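Notebook, Pridton workshop
5 Jan 2023

Budget form is due back and I have put off opening it since before the break. Remaining in the equipment line: not enough, same as in July. Writing it out here so that whoever inherits the spreadsheet can see where the money was supposed to go.

Wanted, in order of how much I have complained about it:

Second pair of hand-held grippers. Tang quotes 889 a pair, cables included, mounts not included, which I found out on page three. Lead time up to 40 days. The last order beat that easily, so naturally I am planning for this one to miss it.

Finger pads. 84 for a bag from Lusura. We go through them faster than I ever budget for. Knitwear is hard on them, or we are. Put down two bags. Last year I put down one and then spent the spring cutting strips from an old mouse mat, and I would like to be too old for that.

Hard case with foam. 199 from Gavelley. At the moment the grippers travel in a duffel with a towel around them. The towel has performed well and has asked for nothing.

Proper folding table, adjustable. Crossed out, put back, crossed out again. We work on beds when the task is clothes on beds, and a table is a table. Leaving it crossed out.

A real arm. Ha. Left on the form under "future years" where it has been living comfortably for as long as I have had the login.

The argument I will have to make upstairs is about the second pair. One pair means that when a trigger sticks, the day is over and everybody goes to lunch. I have tried to put a cost on that and the cost is mostly sandwiches, so I'll need better wording. Maybe "schedule risk." They like that one.

Soft goods stay at the top of the task list either way. Sweaters and the like need two grippers on the same piece, one to lift and one to hold, so a single spare is no use to us. Must say so on the form or they will approve exactly one. 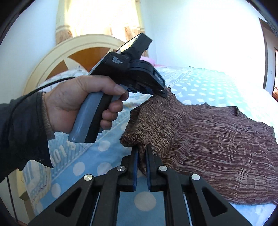

Boonsong Boonyarit read the draft and wrote in the margin that I should buy the pads first and the case second, and ask for the grippers in a separate request, because anything with three numbers in it gets sent back with the biggest one removed. Also that the Tang quote leaves out shipping.

It does leave out shipping. Have written to Tang. Splitting the request in two tonight, pads and case on the first sheet. Mounts: still need a price. Check whether the old ones fit before asking.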